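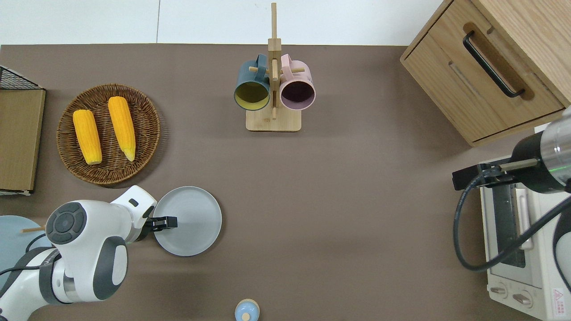

Bosora community kitchen, progress note to the Futus fund
Jan 8, 2025
From Tatu Kimaro

Short one this time, full accounts to follow in March.

Lunch club now running 2 days a week. 1774 meals served since the grant started, target was 2000 so we are a bit behind. Lost most of a fortnight to the boiler. Fixed now, paid from our own reserves, not the grant.

Cooking course: first group finished, second one full with a waiting list. People mainly want cheap suppers and things to do with leftovers. Knife skills went down well, the budgeting session less so, will be shortened.
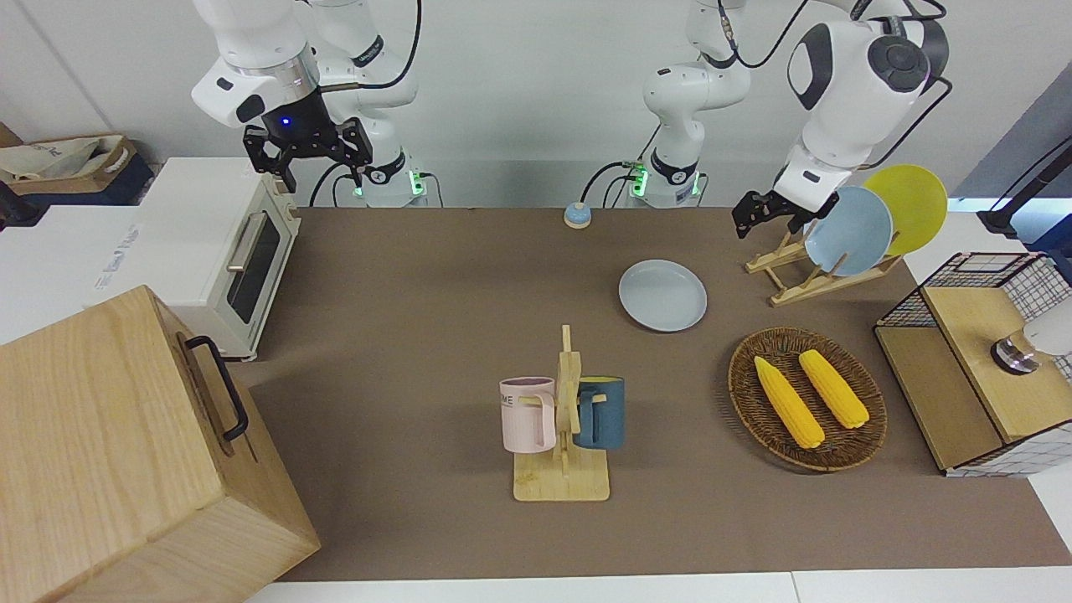
2 min read

Spending. £600 left in the equipment line. Would like to move it to food costs if you agree, prices for oil and eggs are well up on what we put in the bid. Need a yes or no before we place the next order with Alexiou please. Everything else is on budget, travel slightly under.

Triltberg site: lease still not signed. Their solicitor has had the papers since before the break, chased twice. No rent being paid untill it is.
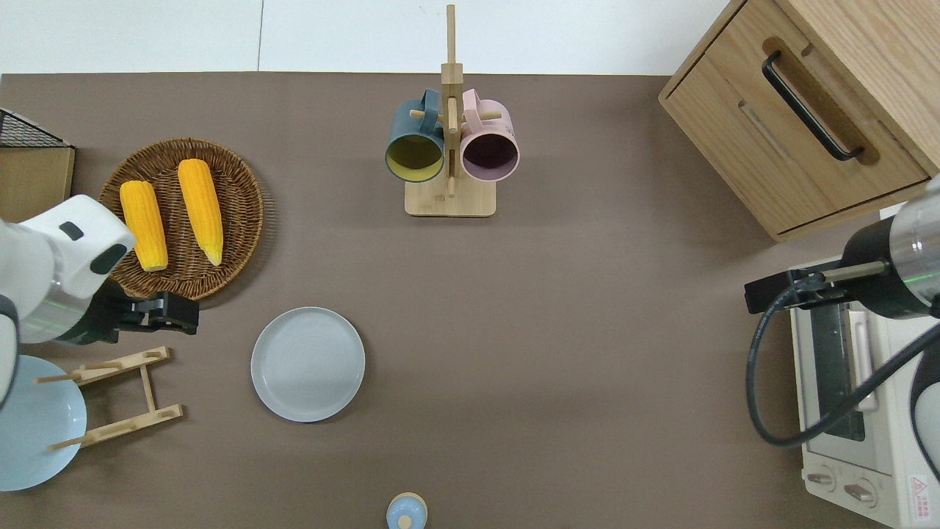 Corn and the dish rack.

Still to do: allergen sheets for the new menu, first aid refresher, feedback forms from group one (have most of them, need typing up). Recipe booklet is drafted but needs a proof read, obviosly.

Happy to talk any afternoon.
Tatu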